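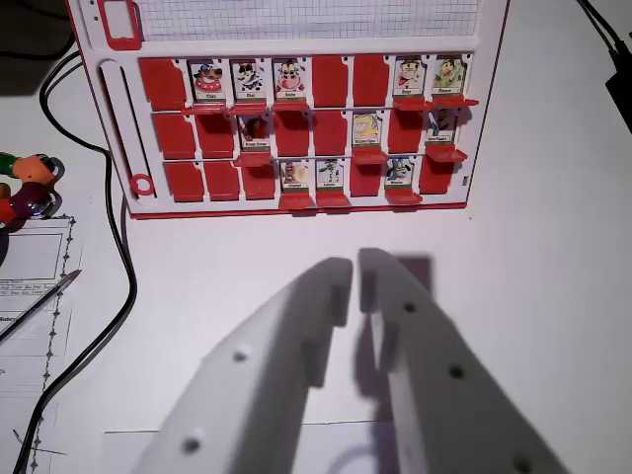

Eleven faces still up on the red side.

I have never believed Guess Who was a game of skill. You ask whether the person has a hat, you knock down some flaps, you do it again, and sooner or later one of you is right. My friend Valentyna Dmytriv disagrees, and she disagrees loudly, which is how a face-guessing board with cartoon characters ended up taking a whole October evening.

Her claim is that a good player asks questions that split the board in half. Fine. I know the theory. My problem is that the theory assumes everybody agrees on what they're looking at, and with ordinary human faces you more or less do. Glasses are glasses. With cartoons I'm not so sure. Is the spotted one a cow? I would say it's cow-like and leave it there. Valentyna said cow, flat out, and wanted to build a question on it.

We also lost a good ten minutes to "Does your character wear a hat?" There's a red hat and a brown hat in the top row, no trouble with those. But what about hair that's shaped like a hat? The name labels could settle some of this if they weren't so tiny.

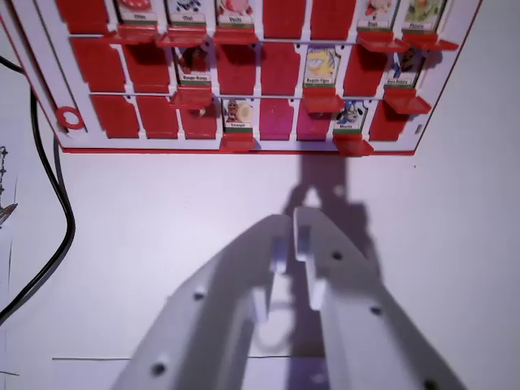
The flaps

I'll give the board some credit. The characters stand on little red ledges, and a panel that's down shows plain red, so you can tell how you're doing without thinking. I like that better than any app version I've tried. Whether the hinges will hold up is another matter — I've owned the kind where one bump of the table takes out half your suspects.

The house rules

Valentyna's rules, as told to me, are no questions about names and no questions about which row someone is in. I asked about colors instead and she called that lazy. Maybe it is. The yellow character is yellow, though, and I don't see why I should dance around it by asking about its mood.

She won 17 games to my two over the month, if you trust her tally, and I don't, entirely. She says it's method. I say she gets the easy cards. We're playing again once I've worked out a better first question than the hat one.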